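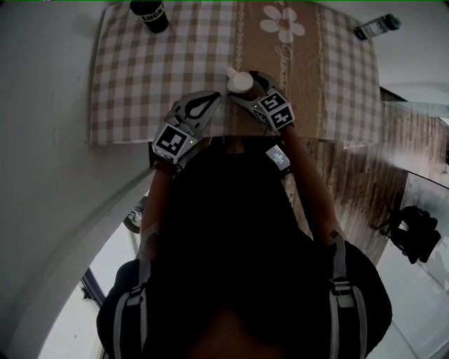
Ulises Betancur wrote on the back of his sign-up card that he had lived in Zerkov most of his life and had never sat down to a meal with the people across the street until these suppers started, and could we please do the bean soup again before winter is over. We did the bean soup again. We have also kept the card, and a copy of it is in the packet we mailed to you with the receipts.

Wuvness Suppers: midyear report to the Hrytsenko Fund

Dear friends,

Thank you for your patience with this report, which was promised for December and is reaching you in January. The holidays had something to do with it, and so did a furnace, and I will get to the furnace. First I want to say how glad we are to be writing to you at all. When we sent in our application last spring the suppers were an idea and a borrowed soup pot, and it still gives me a little jolt of pleasure to see people coming up the steps of Plundurov Hall with their coats open and their own dish towels over one arm.

Attendance

We served 457 suppers between September and the end of December, over 10 evenings. That is a count of plates, so a person who came every time is in there 10 times (and there were a few of those, bless them). The application guessed lower. September was slow, and I remember driving home with far too much rice on the passenger seat, but word got around once the weather turned and by November we were setting up the long folding tables from the back hallway as well as the good ones.

You asked us in your last letter whether we are reaching people who live alone. I can tell you that we are, though I can't give you a neat percentage. We decided early on to keep the sign-up card short, with a name, a phone number if you want a ride, and anything you can't eat. Asking folks at the door who they live with felt unkind, and we would like to go on not asking if that is all right with you. What we do know is that the ride list keeps growing, and most of the people on it ask for a single seat.

The food

We cook plain. Soups, baked chicken, noodles, cabbage done several ways, and a big salad that comes back to the kitchen less empty than I would like. The grant pays for groceries, and you will see in the packet that we went over on meat in October and under on nearly everything else. Onions and potatoes came to us free from a farm out on the county road until the first hard frost, and that helped more than I can say. Dessert is whatever people bring. There was an evening in November when everyone brought pumpkin bread and we ate pumpkin bread, with great good cheer, until closing.

Salt has been our main complaint. Half the room would like less of it and the other half would like to know where it went. We now cook low and put shakers out, and peace has been restored.

The furnace

The hall's furnace quit the week before our first December supper. Plundurov Hall is an old building and we love it, but it has a draft you can feel in your ankles even on a mild night, and without heat it was out of the question. We lost two evenings to this. We packed the food that was already cooked for the first of them into jars and boxes and drove it around to the people on our ride list, and I have not counted those deliveries in the number above, as they weren't suppers in the sense your grant means. The second we simply canceled, with a lot of phone calls.

The hall paid for the repair out of its own roof savings. None of your money went into it. I mention that plainly so there is no confusion when you look at the December bank statement, where you will find a payment to the hall that is our ordinary rent for the fall, sent late.

What we would do differently

I would start the rides sooner. We waited until October to offer them, thinking people would be shy about it, and they were not shy in the least. We also should have bought a second coffee urn at the beginning instead of nursing the one we had, which takes so long to come up that the coffee arrived after the pie had gone. The new urn is on the receipts under kitchen equipment.

And I would have thought harder about noise. The hall has a tin ceiling and a bare floor, and once the room is full it is difficult for anyone with a hearing aid to follow the talk at their own table. Tablecloths have helped a bit. We have been hanging old quilts along the north wall, lent by families in the neighborhood, and I believe that has helped more, besides being very pretty.

Looking to spring

The suppers carry on through May, starting at half past five as before. We would like to ask your permission to move what is left of the printing money over to gas for the drivers. We printed flyers in August and have hardly needed any since, while the drivers have been quietly filling their own tanks and it is time that stopped. If you need a form for this, please send it along and I will fill it out the day it comes.

You also asked whether a visit would be welcome. It would, and there is no need to warn us. Come hungry, park behind the hall where the plow has been, and use the side door, as the front one sticks in the cold and you will think we've locked you out.

With thanks and warm regards from all of us at Wuvness Suppers

Enclosed by mail: receipts, bank statements for the fall, copies of sign-up cards (shared with permission), and the recipe for the bean soup.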